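Foro Textil y Costura > Tejidos > Punto y canalé

Tema: Canalé fino negro, deformación del bajo tras el lavado

cortasesgo
17 de enero de 2024
Tengo una pieza de punto canalé fino en negro, comprada en Ketia, 296 g/m² según la ficha. Composición declarada: algodón con elastano, sin porcentaje. Corté dos camisetas de manga larga con el canalé en vertical y, tras el primer lavado, el bajo ondula. El escote se mantiene. El bajo está cosido con recubridora de dos agujas, diferencial en posición neutra, prensatelas a presión de fábrica. Hilo de poliéster en agujas y texturizado en el áncora.
Quisiera saber si el problema es de la tela o del montaje antes de cortar la tercera.

Ivitz_taller
¿Lavaste la tela antes de cortar? Si no, cualquier diagnóstico es prematuro. Un canalé de ese gramaje puede encoger de forma distinta a lo largo y a lo ancho, y la costura del bajo no acompaña.

cortasesgo
Sí, un lavado a 30 grados y secado en horizontal. El mismo programa que usé después con las prendas.

hadamczyk
Diferencial neutro en canalé fino con elastano es pedir la onda. Súbelo un punto y medio, baja la presión del prensatelas y repite en un retal. La tela no tiene culpa.
Henryk Adamczyk

remalladora_64
No estoy de acuerdo con Henryk. Si fuera solo el diferencial, la onda saldría al coser y no después del lavado. Al salir de la máquina, ¿el bajo estaba plano?

cortasesgo
Prácticamente plano. Algo de onda en la zona de la costura lateral, que desapareció con la plancha.

hadamczyk
Ahí está. La plancha aplasta la onda y el agua la devuelve. Lo he visto en punto liso, en canalé y en felpa. Que desaparezca con vapor no significa que no se haya estirado al coser.

remalladora_64
Puede ser, pero queda el elastano. Con una composición sin porcentaje no sabes cuánto recupera. Propongo medir: retal de 20 cm a lo ancho, lo estiras hasta 30, sueltas, esperas un minuto y mides otra vez. Si se queda en más de 21, la recuperación es floja y el bajo va a ceder aunque la costura esté perfecta.

L. Yu
Añado un dato de otro proveedor. Trabajé en noviembre con el canalé de Clanico, gramaje parecido, y el bajo solo se estabilizó con cinta termoadhesiva de punto en el doblez, cortada en el sentido del hilo. Sin cinta, onda. Con cinta, nada después de varios lavados. El diferencial lo tenía en 1,3 en ambos casos.
Lingyun Yu

hadamczyk
La cinta tapa el síntoma y deja el bajo rígido. En una prenda ajustada se nota al sentarse, porque el canalé cede y el doblez no.

L. Yu
Depende de la cinta. La que uso estira en un sentido. No la pondría en un puño, en un bajo recto sí.

cortasesgo
Hecha la prueba del retal: 20 cm, estirado a 30, vuelve a 20,4. Entiendo que la recuperación es aceptable.
Sobre el aspecto general: los surcos del canalé se distinguen poco con luz normal y mejor en las zonas tensas. En reposo la tela cae en pliegues blandos y hace un bulto redondeado donde dobla sobre sí misma.

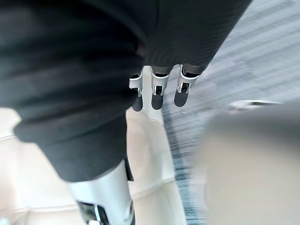
Otra duda es el ancho del doblez. Lo tengo en 2 cm. En el patrón de Calimlim que uso de base viene a 3, pero lo reduje para ahorrar tela.

Ivitz_taller
Vuelve a los 3. Un doblez estrecho pesa menos y la onda se marca más. Además, con 2 cm la recubridora trabaja demasiado cerca del canto y el borde cortado se mueve.

remalladora_64
Retiro lo del elastano, 20,4 es correcto. Me queda la duda de la presión del prensatelas, que para mí influye más que el diferencial en este tipo de tejido. Cambia una variable cada vez o no sabrás cuál era.

hadamczyk
De acuerdo en lo de una variable cada vez. El orden que yo seguiría: diferencial, presión, doblez. Largo de puntada a 3 en todos los retales.

Ivitz_taller
Yo empezaría por el doblez. No exige tocar la máquina.

cortasesgo
Coseré cuatro retales: uno como está ahora y uno por cada cambio. Los lavo juntos, sin planchar antes, y mido el bajo con la tela en reposo. Para descoser las dos camisetas esperaré a tener el resultado.

L. Yu
Si te sobra tela, haz un quinto con cinta. Y marca los retales con hilo claro, que en negro la tiza se va en el lavado.

cortasesgo
Queda tela para el quinto. Anotado lo del hilo.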